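Teleoperators wanted, Huang Lab at Troverent

We have a method that lets two robot arms learn table chores from people who are good at them. It has had 1537 demonstrations so far, most of them from the same few grad students, and the arms have picked up their bad habits. We need yours.

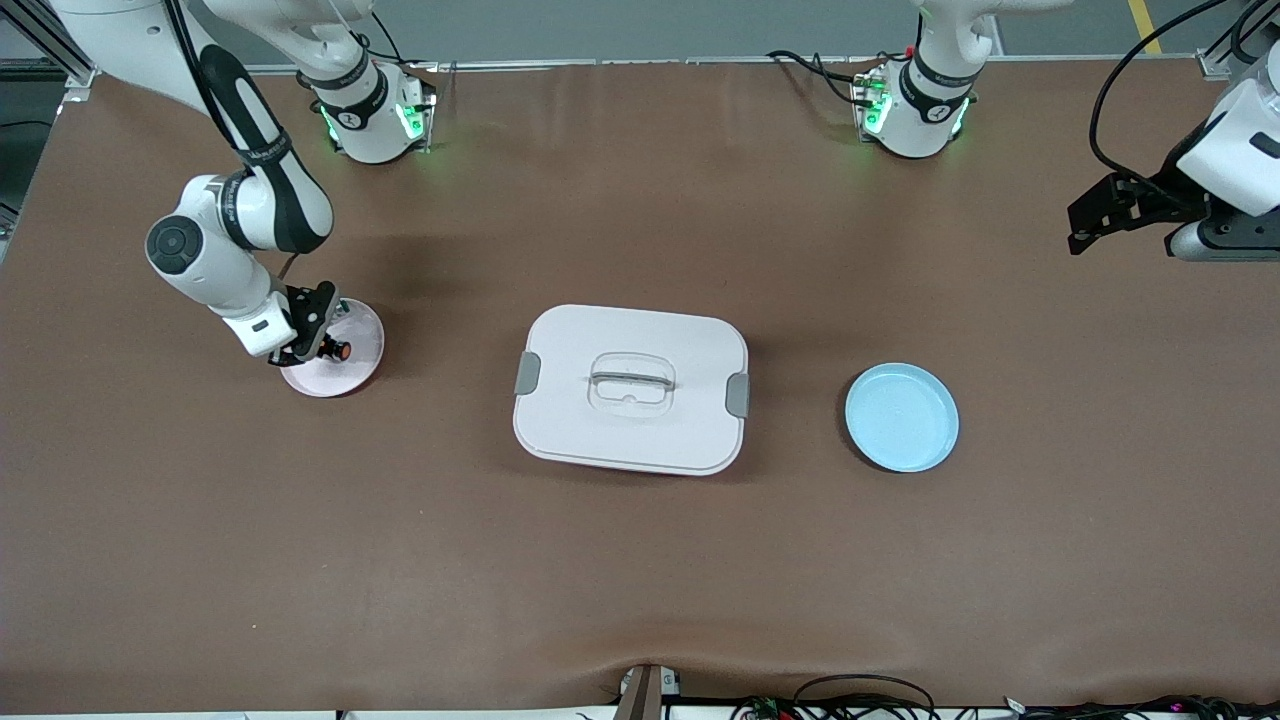
Two arms, two plates and a lidded container on the bench.

You'll steer the arms through short pick-and-place tasks for 21 hours a month, starting in July. No robotics background needed — patience with small objects is. Pay is $702 a month, plus coffee of the Ikora machine's choosing.

Apply at the Troverent front desk, room 77.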